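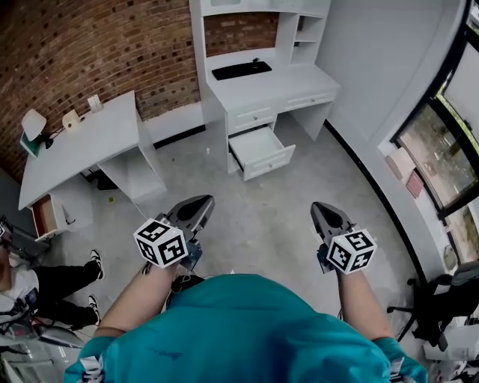 Figure 4.1 Smooth gray concrete floor in a small room, with faint mottling.

Chapter 4
Concrete Floors in Small Rooms

4.1 Scope of the chapter

The floors discussed in the previous chapter were built up from separate layers: a frame, a deck, and a covering that could be taken up and replaced. A concrete floor left bare combines these functions in a single material. The slab carries the load, and its upper surface takes the wear. Any fault in placing or finishing the slab stays in view for the life of the room unless it is ground down or covered.

This chapter deals with ground-bearing slabs in storerooms, workshops, utility rooms, and similar spaces of modest size. Suspended slabs are treated in Part Two of the book. Heavy industrial floors, which need a different approach to joints and reinforcement, are outside the scope. Section 4.2 sets out the terms used. Section 4.3 describes the parts of the slab and what lies under it. Sections 4.4 and 4.5 cover the surface and the control of moisture. Section 4.6 introduces the survey that supplies the data for the problems at the end of the chapter.

The reader should already be familiar with the mixing and placing of concrete and with the meaning of water-cement ratio.

4.2 Terms

Base. The layer of compacted stone or gravel on which the slab rests.

Subgrade. The natural or filled ground below the base.

Bleed water. Water that rises to the surface of fresh concrete as the heavier particles settle.

Curing. The keeping of moisture and temperature within suitable limits while the cement hydrates. Curing and drying are separate processes, and a slab that has been well cured may still be far from dry.

Float finish. The even, slightly open surface left by a wood or magnesium float.

Trowel finish. The dense, smooth surface left by repeated passes of a steel trowel after floating.

Mottling. Variation in shade over the surface of a slab, without a matching change in texture.

Dusting. The release of fine powder from a weak surface under traffic.

Flatness and levelness are often confused. A floor is flat if it is free of local bumps and hollows, and level if it lies in a horizontal plane. A floor that slopes evenly to a drain may be perfectly flat and is, by design, out of level.

4.3 The slab and its support

A slab on the ground is only as uniform as the support beneath it. Concrete is strong in compression and weak in tension, and bending puts one face of the slab in tension. Where the base has settled under part of the slab, the unsupported area bends under load and may crack. Uniform support matters more than very stiff support. A hard spot, such as a buried footing or a large stone close to the surface, can be as harmful as a soft one.

The subgrade is cleared of topsoil and organic matter, brought to line, and compacted. The base is then spread and compacted in turn. In rooms with an enclosed use, a vapor retarder is laid, usually directly below the slab. Laps are sealed and the sheet is turned up at the walls. Pipes and conduits passing through the sheet are taped or fitted with collars. Damage to the sheet during placing is common and is seldom recorded.

The slab should be kept apart from walls and columns by a compressible strip. Without this strip, the edges are held while the middle shrinks, and cracks tend to form at corners and at changes in width. Door openings are a frequent location, as are the corners of floor drains and equipment pads.

Contraction joints are cut or formed so that shrinkage cracks occur along chosen lines. Common practice is to make the depth of the cut one quarter of the slab thickness. A small room that is close to square may need no joint within the field of the slab. A long, narrow room should be divided into panels that are as nearly square as the plan permits. L-shaped panels should be avoided – a joint is run from the inside corner to the opposite wall.

4.4 The surface

The properties of the top few millimeters govern how the floor performs in use. This zone is richer in paste than the concrete below, and it is the zone most affected by the finisher. Three kinds of surface fault account for much of the trouble met in small rooms.

The first is weakness caused by finishing too early. If bleed water is still present and is worked back in, the water-cement ratio at the surface rises. The floor may look sound when new and begin to dust after a short period of traffic. The usual sign of readiness for floating is that the sheen has gone and a footprint leaves only a shallow mark.

The second is variation in color. Gray concrete is rarely one even gray. Differences in curing, in the timing of troweling, and in the batch of cement all affect the shade. Plastic sheeting laid in folds can leave dark and light bands that last for years. Late passes with a steel trowel darken the surface. Faint mottling has no effect on strength and should not be treated as a defect unless the specification sets a limit on appearance.

The third is crazing, a network of fine, shallow cracks. It results from rapid drying of the surface while the body of the slab is still moist. Crazing is most visible when the floor has been dampened and is beginning to dry.

A smooth floor is easy to sweep and can be slippery when wet. Where water is expected, a light broom texture or a float finish is preferred, at some cost in ease of cleaning.

4.5 Moisture

Water leaves a slab slowly and, where a vapor retarder is in place, through the top face only. The rate falls with time. A thin slab in a warm, ventilated room may lose most of its free water in one season, while a thick slab in a closed room may take much longer. A surface that looks dry gives little information about conditions at depth.

Tests fall into two groups. Surface tests measure vapor given off over a set area. Probe tests measure relative humidity in a hole drilled into the slab. The results cannot be converted from one to the other, and the specification should name the method to be used.

4.6 The Grarkden survey

The problems in this chapter draw on a survey of 30 small rooms in the district of Grarkden, carried out under Kenneth Dunbar. Field work began in January, when most of the rooms were closed and unheated. Each record gives the room dimensions, slab thickness, type of finish, joint layout, and the length and position of visible cracks. Rooms in the Rurkden depot are listed separately, as they share one continuous base.

Thickness was measured from cores. Where a core could not be taken, the value is left blank in the tables, and the room should be omitted from any calculation that requires it. Section 4.7 begins with the choice of slab thickness.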